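Trenell Rolling TV Stand, black

I've had the Trenell in my own back room since February, and it's the one I point people to when they ask what to buy for a rental or a shared space. Two uprights, a shelf between them, a wide flat base, and it rolls — so you can sweep up behind it and not lose a Saturday. Mine went up in 40 minutes with the Clonley bracket kit (sold separately, sorry!).

Good to know before you order:
Item number 322
Price $29 off when you add a Stureleck cable sleeve
Ships from our Shabalala warehouse

I like it best in a room with a bit going on, like a big countryside mural on the wall and a pale herringbone floor. A plain black stand just sits there and lets the rest do the talking.
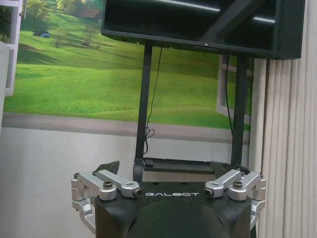
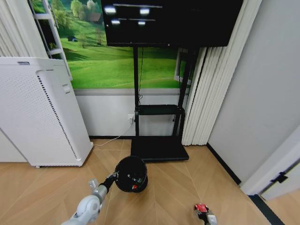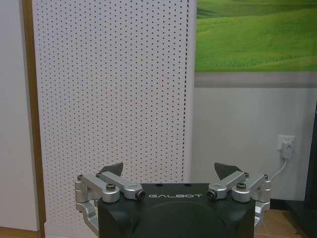
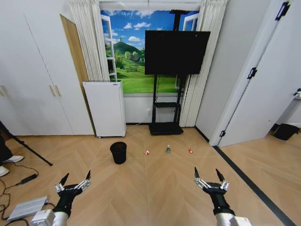

Do I need to drill into the wall?
No drilling at all. The TV bolts to the bracket, the bracket hangs on the posts, and the whole thing stands on its own base.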